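Home > Running costs > Electricity
How to find out what your house uses while you're asleep (and whether it's worth bothering)
By Roswitha Sauerland
Reading level: anyone who can find their meter

Every autumn the same advice comes round. Switch things off at the wall, unplug your charger, save a fortune. I have a leaflet in front of me, picked up from the counter of a hardware shop in Drirncombe, which says an ordinary household can save 564 units a year by "tackling standby". It doesn't say whose household, or how it was measured, or who did the measuring. It does have a picture of a piggy bank.

I wanted to check that number in my own house, and what follows is how I did it. It needs a pencil, your meter and one evening when you are not planning to run the dishwasher overnight. A plug-in meter helps later on. Don't buy anything until you've done the first part, as you may find there is nothing to chase.

What you need
Your electricity meter, and a torch if it lives under the stairs
Pencil and paper
A plug-in energy meter for the second part, borrowed if possible
A calculator, or the one on your phone

Part one: the overnight reading

Last thing at night, when the telly is off and the washing machine has finished, read your meter. Write down every digit, including the ones after the decimal point if it shows any. Write down the time as well, to the minute. If you have a smart meter you may have to press a button a few times before it shows you the total. Ignore the little screen in the kitchen with the coloured lights. It is quite good at making you feel guilty and less good at telling you anything exact.

Go to bed. In the morning, before the kettle goes on, read the meter again and write down the time.

Take the first reading from the second. The answer is in units, which are kilowatt-hours. Divide by the number of hours between the readings, then multiply by a thousand. What you have is the average number of watts your house was drawing while you slept.

Mine came out at 72 watts. That is everything: fridge, freezer, broadband box, boiler controls, doorbell, the clock on the oven and whatever else was ticking over. If your meter only shows whole units, one night won't do. Take your readings before you go away for a weekend and when you come back, and do the same sum over the longer stretch.

Now compare this with the leaflet. To save 564 units in a year you would have to get rid of a little over 64 watts, day and night, the whole year round. I could do that by switching off nearly everything I own, fridge included. So I am not going to save 564 units, and I'd want to see the workings of anyone in a house like mine who says they did.

Yours may well be different. Electric heating on a timer, a fish tank, an old chest freezer in the garage or a teenager with a games computer will each spoil the comparison. That is the whole reason for measuring at home and leaving the leaflet in the shop.

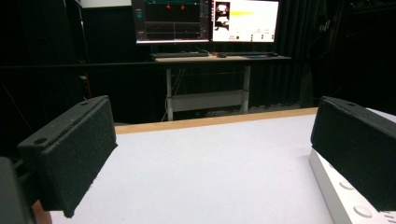

Does a phone charger use much if it's left plugged in with no phone on it?
A modern one uses so little that most plug-in meters can't register it. Leave it for a year and you will have spent pennies. Very old, heavy chargers of the sort that feel warm with nothing attached are a different matter, and you may as well unplug those.

Part two: going round with a plug-in meter

These sit between the wall socket and whatever you want to test. I borrowed a Bergeron from my neighbour Dwight Bouchard. Any make will do for this job as long as you know its limits. Cheap ones are poor at very small loads. If it says nought, take that as "small". If it says one watt, take that as "small" too.

Test things one at a time, switched on but not in use, in the state you would normally leave them. A television that has just been turned off often stays busy for a while before it settles, so give it ten minutes. The same goes for anything that downloads updates. Write the number down before you move on, as you will not remember it.

For the fridge, a quick look is useless. It switches itself on and off, and what you see depends on when you happen to look. Leave the plug-in meter on it for a full day and use the running total. Divide by twenty-four as before.

Some things can't be tested this way. The boiler, the oven and the lights are wired in, and you should leave them wired in. If you want to know what they use, the sum from part one minus everything you have tested gives you a fair idea. Don't take covers off. No saving on this page is worth that.

Part three: decide what to switch off

This is where most guides get excited. I would suggest being a bit hard-hearted. Look down your list and cross out anything under two watts. You are not going to keep up a nightly round of switching off for the sake of it, and if you do keep it up you'll be doing it for the virtue.

Then cross out anything that needs to stay on: fridge, freezer, alarm, medical equipment, the recorder if you still record things. Broadband is a matter of taste. Some people turn theirs off overnight, though if your landline or alarm runs through it I would leave it be.

What remained on my list was an old stereo amplifier, a printer, a set of computer speakers and a television box that used nearly as much "off" as on. With those switched off at the wall, the overnight sum came down to 40 watts. I was pleased with that. I was also surprised by the television box, which has a small red light suggesting that it is asleep.

Over a year, those 32 watts would make 280 units if they were off all the time. They aren't, as I do use them. Call the true saving a good deal less than that, and multiply it by whatever your supplier charges. It's worth having. It is nowhere near a piggy bank.
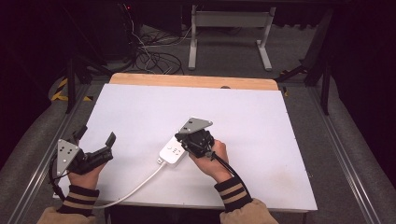
Household Notes (Terville edition) | Issue 72 | Costs and Meters

Part four: one switch for several things

If the things you want off are all in the same corner, an extension lead with its own switch saves a lot of crawling about. Put the ones that can go off on it and leave the others on the wall. A few points that I wish were printed larger on the packets:

Add up what will be running at once. Find the maximum printed on the lead and keep under it. Amplifiers and speakers are rarely a worry. Fan heaters, kettles, irons and tumble dryers should go straight into the wall.

Don't plug one extension into another. If it won't reach, buy a longer one.

If the lead is on a drum, unwind it fully before using it for anything hefty. Coiled cable holds its heat.

Keep it off the carpet edge and out from behind the curtains. If a plug or socket feels hot or looks brown, stop using it.

Check with the handbook before putting a printer on a switch. Some inkjets run a cleaning cycle every time the power comes back, and the ink that takes can cost more than the electricity you saved. Mine is a laser, so I've no quarrel with it. Turn it off by its own button first, then at the lead.

You will also see "smart" extensions that cut the power by themselves when the telly goes off. Measure one before you believe in it. The one I tried used a little power itself, needed resetting whenever the television changed its mind, and cost more than it was ever going to save me.

Part five: what to leave in the shop

There is a type of small plastic box, sold under many names, that you plug into a spare socket and which then "smooths" or "balances" your supply. The one I was offered is called the Lorkano. It has a green light. The claims on the back are about something called power factor, which is a real thing and matters to factories. Household meters in this country charge for the power used and don't charge for that, so improving it at home does nothing for the bill.

You needn't take my word for it. Do part one for a week without the box and a week with it. Keep the weather and the washing as alike as you can. I did, and the only difference I could put down to the Lorkano was the green light.

Magnets, stickers and "energy-saving" plug covers can be tested the same way, if you have that sort of patience.

If your sums look wrong

A negative answer means you have swapped the readings. An enormous one usually means a slipped decimal point, or an immersion heater that somebody left on. Check the airing cupboard before you check the sums. If you are on a day and night tariff there will be two totals on the meter, and you need to add both. With solar panels, take your readings after dark and before sunrise, and if you have a battery this method won't work without switching the battery off first.

Readers' notes

Darlene Hawthorne: Did this over a Friday night and got a silly high figure. It was the towel rail. It had been on since April.

Vilgot Eklund: Our broadband box uses more than the television does on standby. I've left it on anyway, my wife works nights.

Aaliyah Thibodeau: I'd say two watts is too generous a cut-off. We had a whole row of things just under it and together they came to more than the printer.
Reply from Roswitha: Fair point. If they all sit on one lead, treat them as one thing and test the lead.

Next: How to read a two-rate meter
Back to Electricity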